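The Last Ferry to Koltent

The ferry was late. Of course it was. Tahmineh had run all the way down from the bakery with the bag banging on her hip, and now she stood on the dock with a stitch in her side and nothing to look at but water.

Ten minutes. Then fourteen.

Ehsan Ansari came out of the ticket booth with his collar up. Older. Same walk.

"You're going over?" he said.

"My aunt died. The house is mine, apparantly."

"The one on Nouri Street."

"You remember it."

He did. Everyone who grew up in Koltent remembered that house – the blue shutters, the aunt in the upstairs window, the table linens drying on the fence in December like it was June. She used to iron them all. Even the rags.

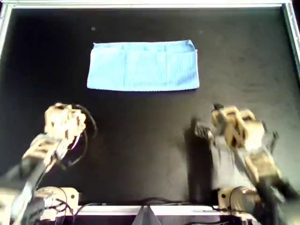

Blue cloth, laid flat.

The boat came in at last, low and loud. He took her ticket and then he got on too. Didn't explain. They sat inside by the heater, where the windows fogged, and she rubbed a hole with her sleeve to watch the lights of Savon go small.

"She owed me money," Ehsan said.

"How much?"

"200. From the summer I fixed the roof."

Tahmineh laughed, the first time in a week. Then she got out her purse and he put up both hands, no, no, he didn't mean that. He just wanted someone to know. She'd sent him a card every year, he said, and every year it said the same thing. I have not forgotten the roof.

The boat hit a swell. Coffee on the floor. A kid somewhere started to cry and stopped. 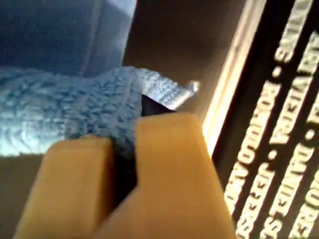

Why did the aunt never pay Ehsan for the roof?
She wanted a reason to keep writing to him, and the debt was the only one she had.

The key stuck. He had to lean on the door while she turned it, and then they were both in the hall, in the dark, smelling soap and old apples. No power. She found a candle in the drawer where the candles had always been.

On the kitchen table, an envelope. His name on it, the ink gone brown. He didn't open it right away. He went and stood at the sink with his back to her and ran the tap till the water came clear.

"Four," he said finally. "There's four bills in here. Fifties."

"So she paid."

"She had it the whole time." He folded the envelope back up, careful, along the old lines. "Jevau told me she would. I said he was crazy."

Upstairs a shutter knocked. Tahmineh took the candle and went up to see too it.
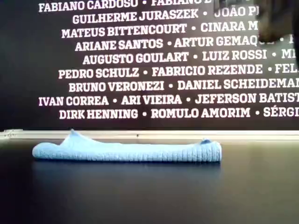

Does Tahmineh sell the house in the end?
She keeps it through the winter, and by spring Ehsan is back up on the roof.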